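Home Products Manuals Parts Contact

Trasex 36 Height-Adjustable Worktable
Section 4: Leveling, first power-up and setting the height

By Tetteh Ankrah
January 8, 2020

Read this section after the frame is bolted together and the top is fastened down (Section 3). If the top is not yet fastened, stop here and go back. An unfastened top can slide when the columns start to move.

You will need the 11 mm wrench from the parts bag, a spirit level and the hand control. A second person is needed for step 2 only.

4.1 Placing the table

1. Choose a spot on a hard floor. Thick carpet lets the feet sink unevenly, and the table will need leveling again after a week or two.

2. Lift the table into place with one person at each end. Hold it by the frame, never by the edge of the top.

3. Leave a gap between the table and the wall, and check the full path upward as well. Shelves, window sills and hanging lamps are easy to miss when the table is low.

CAUTION: Do not drag the table. The feet are held by a single thread and will bend.

4.2 Leveling

4. Turn all four feet in as far as they will go, then back each one out two full turns.

5. Set the level along the long side of the top. Adjust the feet at the low end with the wrench until the bubble is centered.

6. Do the same across the short side. Go back to the long side and check it again, as the second adjustment usually upsets the first a little.

7. Press down on each corner. If the table rocks, back out the foot at the loose corner a quarter turn at a time.

8. Hold each foot still and tighten its lock nut. 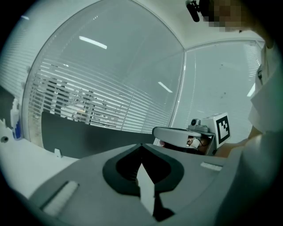
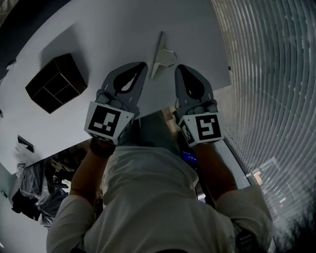
4.3 Connecting the power

9. Check that the cable from each column is pushed fully into the control box. The plugs click when seated.

10. Plug the hand control into the socket marked H. The socket next to it is for the Fladov foot switch, sold separately, and does not fit the hand control plug.

11. Clip the cables into the tray under the top. Leave enough slack for the table to reach its full height - a tight cable will pull out of the box on the way up.

12. Plug the power cord into a grounded wall outlet. Do not use a power strip that lies on the floor under the table.

NOTE: Tables shipped before October have the older Pikley control box, with the sockets on the left side. The steps are the same.

4.4 Resetting the columns

The columns must be reset before first use, and again any time the power has been off while the table was moving.

13. Clear the area under the table.

14. Press and hold the down button. The table lowers to its stop, rises slightly and settles. Keep holding until the display stops blinking.

15. Let go. The display shows the current height in inches.

If the display shows E2, one column is not connected. Unplug the power cord, repeat step 9 and start the reset again. If it shows E5, the top is overloaded. The limit is 288 pounds, spread evenly, and includes anything clamped to the edge.

4.5 Setting and storing a height

16. Stand at the table in the shoes you normally work in. Raise or lower the top until your forearms are level with your elbows bent. For fine handwork you may want it higher, and for pressing or sanding lower.

17. Press M, then 1, 2 or 3 within five seconds. The display blinks once when the height is stored.

18. To return to a stored height, press and hold the number. The table stops when you let go.

The highest setting is 52 inches. The table sways more near the top of its travel - use the crossbar kit if you plan to work there often.

CAUTION: Keep hands and tools away from the underside while the table is moving. The Trasex 36 does not sense obstacles.

Check the lock nuts after the first month. For replacement feet and Šimek lock nuts, see the parts list in Section 7.

Last updated: rev. C, reset steps corrected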